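Armazenamento de gás: "O spread de verão não paga a injeção"
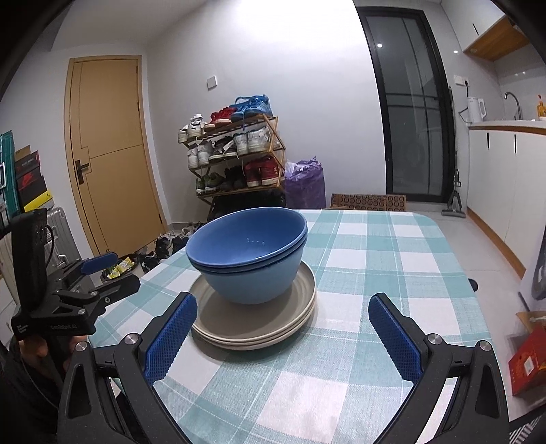 ENERGIA | ENTREVISTA

A curva a prazo do gás natural entrou em julho com uma configuração pouco favorável a quem gere cavernas e jazidas esgotadas. O contrato de inverno negoceia a um prémio reduzido face ao de verão, e o incentivo para injetar diminuiu na mesma proporção. Ziad Chidiac, responsável pela análise de mercados da Flirow, consultora que acompanha contratos de capacidade para comercializadores industriais, considera que o problema é de estrutura de preços e que a disponibilidade física do produto não está em causa.

"O operador olha para o diferencial entre verão e inverno e subtrai o custo de injeção, o custo de extração, o financiamento do gás parado e a tarifa de acesso. Se o resultado for negativo, não injeta. O spread de verão não paga a injeção, e isto é aritmética", afirma.

O caso que Chidiac acompanha mais de perto é o de Rirnstead, uma instalação em cavernas salinas cujo nível de enchimento se encontra nos 64%. O valor não o preocupa isoladamente. "Uma caverna salina cicla várias vezes por ano, ao passo que uma jazida esgotada cicla uma. Comparar percentagens de enchimento entre os dois tipos sem olhar para as taxas de injeção e de extração leva a conclusões erradas."

Em Cârstea, onde a armazenagem é feita em jazida, a leitura é diferente. A janela útil de injeção fecha no outono e a taxa diária desce à medida que a pressão do reservatório sobe. Segundo o analista, os últimos 20% da capacidade demoram desproporcionadamente mais a encher. "Quem adia a decisão à espera de um diferencial melhor pode chegar a setembro com o preço certo e sem capacidade de injeção para o aproveitar."

O valor extrínseco

Questionado sobre a razão pela qual alguns titulares de capacidade continuam a injetar com o diferencial abaixo do custo, Chidiac remete para a avaliação por opções. O valor intrínseco de um contrato de armazenamento resulta da curva observada num dado dia. O extrínseco depende da volatilidade e da possibilidade de reotimizar a posição.

"Num contrato de ciclo rápido, a parte extrínseca pode exceder a intrínseca. Temos clientes em Rirnstead que compraram capacidade sabendo que o intrínseco era nulo. Pagaram pela flexibilidade. Em Cârstea não o fariam, e com razão."

A Flirow utiliza um modelo próprio, designado Prereck, que simula trajetórias de preço diárias e recalcula a posição ótima em cada passo, com restrições de pressão e de inventário mínimo. A versão em uso incorpora 25 anos de dados de temperatura. Chidiac reconhece limitações: "O modelo trata mal os episódios em que o preço à vista se desliga da curva durante poucos dias. São os episódios em que se ganha ou se perde mais dinheiro, e a amostra é pequena."

Obrigações de enchimento

As metas administrativas de enchimento introduzem outra distorção. Quando o mercado sabe que determinado volume terá de ser comprado até uma data, o contrato de verão incorpora essa procura e o diferencial comprime-se ainda mais. O analista prefere uma trajetória com tolerâncias alargadas a um objetivo fixo. "Uma meta rígida diz ao vendedor quanto o comprador precisa e até quando. Com uma banda de tolerância, a informação é menos precisa e o custo de cumprimento desce."

Quanto aos leilões de capacidade, a procura por contratos plurianuais tem sido fraca. No último procedimento que acompanhou houve seis lotes com duração superior a um ano, e apenas os de ciclo rápido receberam propostas acima do preço de reserva. Os restantes transitam para o procedimento seguinte, com tarifas ainda por definir.

Chidiac não antecipa uma normalização do diferencial antes do fim da época de injeção. Admite rever a posição se as paragens de manutenção a montante forem prolongadas ou se as chegadas de gás natural liquefeito ficarem abaixo do programado. "Nesse caso sobe primeiro o prazo curto, e a curva pode inverter ainda mais. Para quem tem gás em caverna é uma oportunidade de extração. Para quem ainda está a encher é um custo."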